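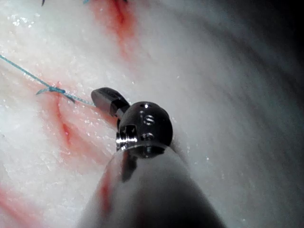

Parcel texts on an old number: what the log shows

I have kept a prepaid line with Varnier since before my last two phones. It is attached to a few old accounts that I have never bothered to move, and it sits in a drawer in a handset that does nothing but receive. In June I noticed the inbox was full of delivery notices for parcels I had not ordered. I exported the lot before clearing it, and this post is what I got out of the export.

The export held 535 messages that were not from me, from a service I use, or from Varnier. That number includes duplicates, meaning the same text received twice from two different senders. I left those in, as the sender is part of what I wanted to look at.

Setup

The handset runs Skivodeck, which is a message filter. It sorts incoming texts into inbox, promotions and junk, and it can write everything to a local file once a night. The file is a plain comma-separated table with five columns: time received, sender, body, category, and a confidence score from zero to one. The body column has line breaks in it that are not escaped properly. If you open the file in a spreadsheet, a third of the rows will be shifted. I wrote a short script, which I call Kwok for no good reason, that stitches the broken rows back together by looking for a valid timestamp at the start of the line.

After that the script does four things. It pulls out anything that looks like a web address, including ones with a space put in before the dot. It reduces each address to its registered domain. It strips names, amounts and tracking numbers out of the body and compares what is left, so that two messages with the same wording count as one template. Then it writes a summary.

I did not open any of the links on the handset. For the ones that still resolved, I fetched the page from a throwaway virtual machine with scripting turned off, and only the landing page. I did not fill in any forms. Many of these links carry a unique code after the slash, and requesting one tells the sender that your number is live. I removed the code before fetching, and most of the pages then returned an error or a redirect to a search engine. So my view of the pages themselves is limited, and I would not build much on it.

Links

Of the 535 messages, 479 had a link. The rest asked for a reply, either "Y" or "1", and claimed the link would become active after that. The reply version is there to get past a phone setting. Both common phone systems can disable links in texts from unknown senders until you respond or save the contact. Once you reply, the thread is treated as a conversation and the link can be tapped. The reply also confirms that a person reads the number. If you take one thing from this post, take that: do not send the Y, and do not send STOP either. STOP works with a legitimate bulk sender on a registered short code. It does nothing useful against a full-length mobile number registered to who knows what.

The 479 links came down to 50 registered domains. I had expected more. The spread was uneven, with a handful of domains doing most of the work for a few days each and then going quiet. The long tail was mostly single messages.

The naming pattern is easy to see when you sort them. Take the delivery firm's name, add a hyphen, add a short string of random letters, and finish with a cheap top-level domain. Or put the firm's name in the subdomain, where it costs nothing, and let the registered part be nonsense. The second type is the one that catches people on a small screen. A phone browser shows the left end of a long address in a message preview, and the left end is the part the scammer picked freely. The part that matters is the last two labels before the first single slash. Read from the slash backward.

Senders

Senders were the least useful column. Some were ordinary ten-digit numbers, some were email addresses sent through an internet messaging gateway, and a few had foreign country codes. Hardly any sender appeared twice. Blocking a sender after the fact therefore did almost nothing, and I had been doing it by hand for months. I have stopped.

The email-address senders are worth a separate rule. I have no reason to receive a text from an email address on this line, so I now send all of those to junk without looking at the body. Skivodeck has a switch for this under the advanced settings, off by default.

Templates

After stripping the variable parts, the bodies collapsed into 3 main templates and a pile of odds and ends.

The first says a parcel is being held because of an incomplete address. It asks you to confirm the street number within a set number of hours. The page behind it asks for name, address and phone, and then a small redelivery charge, which is where the card number comes in. The charge is kept low on purpose. Most people will not stop to think about a dollar or so, and the amount is of no interest to whoever is collecting the cards.

The second says customs duty or an import fee is unpaid. Wording is stiffer and there is usually a threat to return the item. I got fewer of these.

The third claims to be from Traster, the regional courier that covers my county. This one interested me most. Traster is not a large firm, and someone living two states over would not recognize the name. The area code on my old line is local, so my guess is that the sender picked the courier by area code. It would be simple to do. It also makes the message more convincing than a generic one, as Traster really does send texts, and the real ones are short and badly punctuated too.

For comparison, I went back through the real Traster notices on my main phone. They come from one short code, the same one each time. They include the last four characters of the tracking number and the name of the shop. They never ask for money. They do contain a link, which I think is a mistake on their part, as it trains customers to tap. I wrote to them through the web form to say so and received an automatic reply with a case number.

How the filter did

Skivodeck caught most of it, and less than I had assumed. Its misses were mainly in two groups.

One was the reply-first messages. With no link in the body, the score came out low, and several were sorted into the inbox as ordinary mail. The other was the Traster template. I had at some point marked a real Traster notice as "not junk", and the filter seems to have learned the wording and ignored the sender. The false ones use nearly the same wording. After I removed that training entry, newer messages of the same type went to junk. I cannot tell from the log whether it would have sorted the older ones correctly, and the app has no way to run the filter again over saved messages. That is my main complaint about it.

The confidence score is not of much use. Messages I would call certain junk were spread all over the range. I tried setting the cutoff lower and lost two pharmacy reminders, so I put it back.

What I changed

Filtering of unknown senders is on for both phones. Email senders go straight to junk. The custom word list now has "redelivery", "incomplete address" and "reply Y" in it, the last with several spacings. Link previews are off, which also stops the phone from fetching anything before I have decided to look.

I forward new samples to 7726, the spam reporting number that US carriers accept. It takes two steps: forward the text, wait for the automatic question, and answer with the sender. On iPhone and Android the built-in report option is quicker and I use it when it appears. Varnier sends a thank-you message each time and I have no idea what happens afterward.

When I am expecting something, I open the shop's order page from my own bookmark and follow the tracking from there. This takes longer than tapping. It also covers the real notices, so I no longer need to decide which ones are real.

If you have already entered a card on one of those pages, call the number on the back of the card and ask for a replacement. Do it even if the small charge never shows up. Disputing the charge alone leaves the number in use. If you entered a password, change it there and anywhere else you used it.

Loose ends

The time column deserves a closer look than I gave it. There is a visible clump shortly after 9 in the morning and another in the late afternoon, but the handset was switched off on some nights and the carrier would have delivered the backlog when it came on. I need to sort those out before I can say anything about sending hours.

I also want to move the old accounts off the Varnier line. Two of them still use it for login codes, and one wants a mailed form to change the number. The form is on my desk. Kwok is not in a state to share yet, mostly because the row repair fails when a message body begins with a date, and I have only seen that happen with dentists.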